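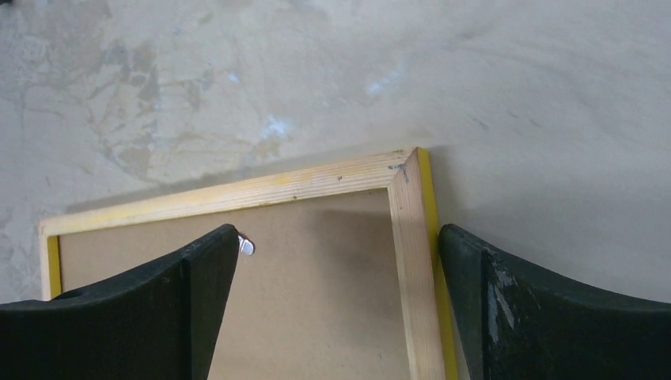

Elaheh Zamani

Forkberg two-finger gripper, sold by Trorham

Price: 1,538 for the gripper, controller extra. In stock from June.

I went to the Trorham open day on Monday expecting the usual foam blocks. They had it working on wooden-framed panels, face down on bare concrete, with the fingers going in at the right rail. Fair enough. A mitered frame with a painted yellow edge is a part I'd worry about, and there are dark scuffs around the corner joint on this one. Trorham says the frame came that way. I have no means of checking.

The sheet promises "mark-free handling." The right finger has whitish scrape marks down it, so something is rubbing on something. Ask for the finger pads in writing before you order.

What I was told, for what it's worth:
Opening: 200 mm
Rated cycles between services: not stated
Software: Floltow, license for 21 months, then you pay again
Wrist camera: Lu, sold separately

I asked for 100 picks in a row without anyone touching the controls. They offered to send a video. I'd want to see it done on my own frames first, with the hanging hardware left on the back, and I'd want the returns terms too. Trorham does take gripper returns, less the fingers.

Spare fingers are sold in pairs only.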